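Re: Matte tabletops, are they worth the extra money?

gitau_makokha
Two years with a matte Stotevley top in pale beige. The seller swore it hides everything. I have my doubts.

drondeo30
Mine does fine. Wipe it with a damp cloth and stop worrying.

gitau_makokha
A damp cloth leaves streaks on mine. And the color won't hold still — grayish at the far side, pinkish tan up close. I was told "neutral." Small light blue cylinder on it for comparison.

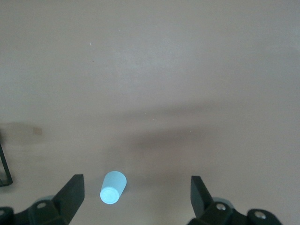 Reply 4

mwakalinga
I don't buy the color complaint. You've got a soft shadow across the middle, and the tan part could easily be your light bulb. Check it by a window before you blame the top.

K. Nyaga
Not so sure. I sent a Trastance sample back in October for the same thing, and I did check it by a window. Still pink.

drondeo30
One sample proves nothing. Looks smooth and plain to me, same as mine.

gitau_makokha
I'll try the window. If it's still pink I want my 30 dollar "color match" fee back.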